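Search this guide Go

Section 4: Adding a beach package to your Gundska travel card

Use this section if you already have a registered Gundska card and want to load a combined rail and beach package. Packages cover the round trip to Plikia, the shuttle bus to the shore and one day of beach entry. If your card is not registered, complete Section 3 first. 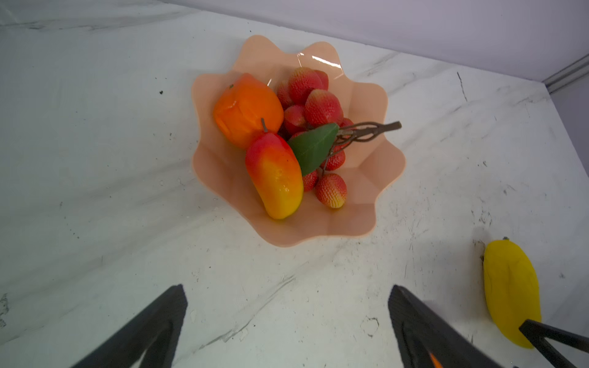 Guide no. 281, page 6

1. Sign in at any Clastanau ticket machine by holding your card flat against the reader until the light turns green.
2. Select "Packages," then "Summer Destinations."
3. Choose Plikia or Marchuk. Marchuk packages do not include the shuttle bus.
4. Enter the number of adults and children. Children under six ride free but still need a beach entry pass.
5. Check the travel date on the screen – it cannot be changed after payment.
6. Pay and keep the printed receipt.

Note: A card can hold no more than $200 in packages and stored fares combined. If you go over this limit, the machine cancels the sale and shows code 3781.
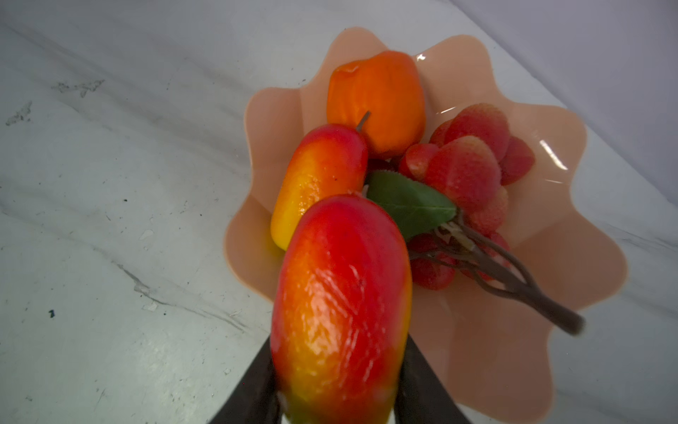 Fig. 4-2. Fruit in bowl.

Caution: Do not remove the card from the reader while "Writing" is displayed. If this happens, take the card and receipt to the ticket office before you board.

4.1 Using the package on the day

Tap your card once at the station gate and once on the shuttle bus. At the beach entrance, hand the receipt to the attendant, who will stamp it. Beach entry is not stored on the card, so a lost receipt means paying again at the entrance.
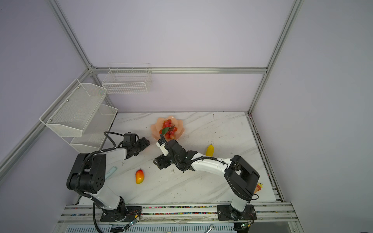

Group packages are sold only at the ticket office, and each traveler needs a separate card. Put the cards down side by side on the counter with a clear space between them, like the two arms on their black mounting plates, and let the clerk load them one at a time. Stacked cards can be read as one, and the second package may be charged to the wrong card. Refunds for a wrong charge are made to the original payment card and can be requested until the end of July.

Section reviewed by Ratree Thaweesak, 2025-06-16

6 shares 0 comments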